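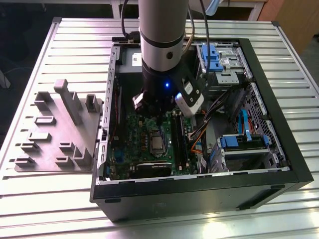 Photo: Vorow bench team, Lescombe. Reuse OK with credit.

vorow-ram-grip
README and data card, combined for now

Recordings from a gripper comparison on desktop tower disassembly. One arm, one parallel gripper, two sets of fingers, one job: get a memory module out of the board and hold on to it. Last updated February 6, 2024. Numbers below are final, the prose isn't.

Status

Usable. File layout won't change again before the next release. Labels have been checked once, not twice. If something looks off in a label it probably is, open an issue.

What was compared

Finger set A: the stock fingers that came with the Datetti gripper. Wide, stiff, flat contact face.

Finger set B: Biswas fingers, narrower at the tip, thin pad glued to the contact face. Same mounting holes so the swap is quick.

Same arm, same controller settings, same wrist camera mount for both. We did not retune the grip force between sets, which favors A a bit. Should have. Next round.

Setup

Tower on its side on the slatted table, side panel off, inside facing up. CPU cooler removed, CPU left in the socket. Graphics card stays in, and so do the drive cables. Wanted a case with normal clutter in it. A stripped board on a bench is a different problem and a much easier one.

Gray printed fixture sits on the table next to the case. Its position gets checked before each session. The tower itself is not clamped. It can creep a little if the fingers catch on something, so don't trust a case pose from the start of a session at the end of it.

Cameras

Fixed camera looking at the table, whole case in view plus the lower part of the arm. Good for approach, bad for contact - the wrist blocks the fingertips on a lot of the steep approaches.

Wrist camera, looks down past the fingers into the case. This is the one you want for grasp and lift. Downsides: metal parts throw glare, and the fingers themselves take up a big part of the picture.

Both recorded at 15 fps. Too slow for slip detection, fine for everything else. Streams are synced by controller timestamp, not by frame number. Please use the timestamps. Frame numbers drift when a frame gets dropped and we didn't pad them.

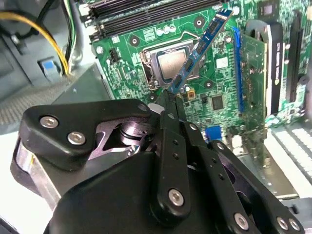

Wrist camera. Blue memory module held in the fingertips, CPU socket behind it.

Episodes

50 recorded, 48 kept. The 2 we threw out had a dead wrist stream, nothing to do with the grasp. Failures are kept on purpose, please don't filter them out and then report a success rate.

Each episode starts with the arm parked clear of the case and ends with the gripper open or the operator stopping the run. Teleoperated the whole way. No policy in the loop anywhere in this release. Latches were opened by hand before the run so no latch work in here.

Files

Every episode folder has:
fixed.mp4 (fixed camera)
wrist.mp4 (wrist camera)
state.csv (joint angles, gripper width, grip command, timestamps)
meta.json (finger set, operator code, outcome, notes)

Finger set is "A" or "B" in the metadata. In the oldest folders from January it's written "stock" and "narrow" instead. The loader handles both, your own script might not.

Outcome labels

held - module out and still in the fingers at the end
dropped - out, then lost
stuck - fingers closed on it, module did not come out
missed - closed on nothing or on a neighbouring part
stopped - operator called it

Labels are from the wrist video first and the fixed video only when the wrist view wasn't clear. "stuck" and "stopped" overlap in practice. Operators had different patience.

What we saw

B gets into the gap beside the module more easily. Less bumping, fewer misses. It also lets the module rotate in the grip once it's lifted, so you end up carrying it at an angle and the next step has to deal with that. Placing it back in a slot from there would be a pain and we didn't try.

A holds straighter. Worse at getting in. Cables near the slots are the main trouble, the wide tip pushes them and they push back. A few of the A runs are mostly cable wrestling.

Would pick B for pulling modules and A for nearly everything else on this case. That is an opinion from one bench, treat it like that.

Wrist camera mattered more than the finger choice for the operators. All of them drove from the wrist view once the fingers were below the top of the case, and the fixed view was just for not hitting the drive cage.

Known problems

Auto exposure is on for the wrist camera. Brightness jumps when the CPU lid comes into view.
Gripper width in state.csv has a small offset after a finger swap. Zero it from the first closed reading.
Pads on set B wore down during the sessions. Not logged. Later B runs may slip more becuase of it.
One tower, one board type. Don't expect this to carry over to laptops or small cases.
Force is commanded only, never measured. No sensor on the fingers.

Loading

python load.py --root path/to/data --fingers B

Leave off --fingers to get everything. Add --outcome held for just those. Needs opencv and pandas, nothing exotic.

To do

Grip force retune for both sets
Second labeling pass
Fixed exposure on the wrist camera, then rerecord a few of the B episodes
Reinsertion, maybe. Need a way to sqaure up the module first

License and contact

Research use, credit Vorow. Issues go in the tracker under ram-grip. Put the episode folder name in the title or we won't find it.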